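Unit 9: Attribution in Celebrity Reporting
Course notes, M. Safavi

Required reading: Grollport case packet, items 1 to 13.

1. Terms
A claim is a statement whose truth the outlet has not checked. A source is the person who made it. A relay is any outlet that repeats it. Most gossip items reach readers by way of a relay.

2. Second-hand speech
When a former houseguest reports what a singer said about an actress, there are two speakers and one subject. Each link needs its own verb of attribution. "Said" is preferred. "Revealed" treats the claim as true and should be struck.

3. Repetition
Repeating a damaging claim can carry the same liability as making it. The word "allegedly" does not remove that risk. See the Nazari item in the packet, in which a post with 1,081 shares was quoted by Trurnine without a call to either party.
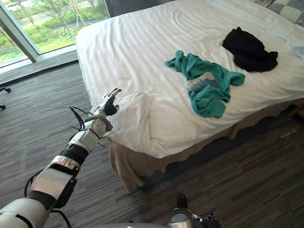
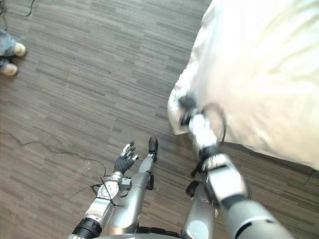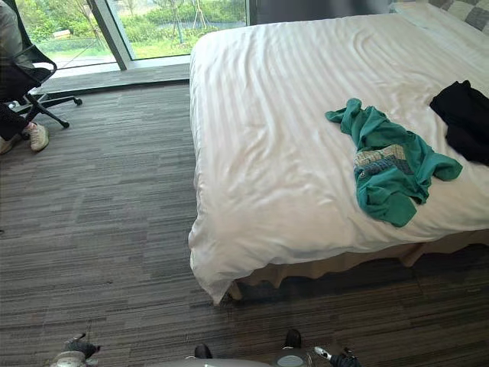
4. Right of reply
The subject must be contacted before publication, with enough detail to answer each claim. Record the time and method of contact. "Could not be reached" may be used only if an attempt is on record.

5. Written work
Rewrite item 9 of the packet in no more than 70 words. Underline every verb of attribution. Submit to Esmaeil Kordestani by 4 p.m. on the last class day in November. Late work is marked but not graded.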